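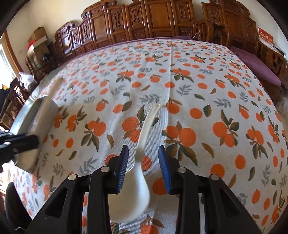
Murray Dufour reckons it's the regulator and I should just swap it, but he said that about the last van too and it wasnt. So asking here before I spend the money.

Propane fridge keeps going out on the road
Asked by Colleen Thibodeau in Trailers and Campers > Appliances

Fridge is a three-way, came with the trailer, older Midholm 2-door. Runs fine on shore power. Runs fine on propane in the driveway, left it going two nights and it never missed. Get to a campsite though and half the time it's out by morning, check light on, milk warm. Relight it and it'll go an hour or all day, no pattern I can find.

What I've done so far:
Both tanks filled in May. Swapped from one to the other, same thing.
Blew out the burner tube with canned air. Bit of rust came out.
Stove burns blue, all three burners at once, no drop.
Battery is new this spring.

Furnace also works but we've hardly had it on. We are leaving for the lake in a couple weeks, then a longer run, 2794 km there and back with the side trip, and I do not want to be buying ice the whole way. Dealer in town quoted me 510 to "look into it", parts extra. Is that normal??

Also should say we mostly camp up high, last site was a fair climb. Don't know if that matters.

2 answers — sorted by oldest

Tanner Leclerc
Level?

Harvey Sandhu
Tanner's one word is half of it so I'll start there. These absorption fridges need to sit close to level or the cooling side quits. Won't usually put the flame out by itself, but you'd get warm milk and think it's the flame. Driveway is flat, campsite isn't. Put a small level on the freezer floor, not on the counter or the hitch, counters are never straight in these things.

But you've got the check light, so it is losing flame or not seeing it. In the order I'd go at it:

1. Wind. Where does the outside fridge vent face when you park? A gust straight into the lower vent will blow the burner out and then it tries to relight a few times and locks out. Driveway probly has the house on that side. Ours did it every time we parked facing the water. Don't tape the vent shut, it needs the air. There are baffles you can get that go around the burner box, I've got the Gerkex one, bit fiddly, two screws and a lot of swearing.

2. Thermocouple or the igniter electrode, depending what you've got. If you hear it clicking when it lights it's the electrode kind. Gas off, let it cool, wipe the tip with fine emery, check the wire where it pushes onto the board. Mine looked tight and wasn't. Check the gap too, your manual will have it.

3. Burner again. Canned air gets the loose stuff but if rust came out there's more up the flue. Take the baffle out of the top (long twisted metal strip on a wire, mark how high it hangs before you pull it) and brush the flue down from the roof vent. Cover the burner first. I skipped that and did the whole job twice.

4. Ground. Board wants a clean ground and proper 12 volts. In the driveway your charging off the house, at the site you're on battery. Put a meter on the board terminals at the fridge, not at the battery, with the lights and pump on. If it's sagging you've likely got a cruddy connection somewhere between.

Altitude does matter some. Flame gets lazy up high and a dirty burner that just manages at home won't manage up there. Clean burner usually sorts it. If it doesn't, switch to electric when you have a hookup and save yourself the grief.

Regulator I'd leave for last. If the stove holds steady with everything lit it's not likely, although a shop can put a gauge on it properly in ten minutes. Get that done regardless if it's original. And if you open any gas fitting, soapy water on it after, every time. If you smell gas shut the tank and get everyone out, don't go looking for it with the fridge clicking away.

510 to look is steep imo. I paid 809 for a whole new board plus labour at Lavoie and thought that was bad. Ask for a mobile guy, lots of them will do just a burner service for a flat rate.

Comment from Colleen Thibodeau
Ok the vent DOES face the lake at our usual spot. Never thought of it. And no clue about the level, I just eyeball the bubble on the tongue. Will do the flue on the weekend if the rain quits and report back. Is the baffle supposed to be really sooty?

Comment from Harvey Sandhu
Light rust is fine. Black soot means it's burning badly — clean it and look at the flame after, should be blue and steady. If it's still yellow don't run it, get someone in.

Comment from Zachary Bouchard
same thing on my Cladia, was the wire at the board. check that first its free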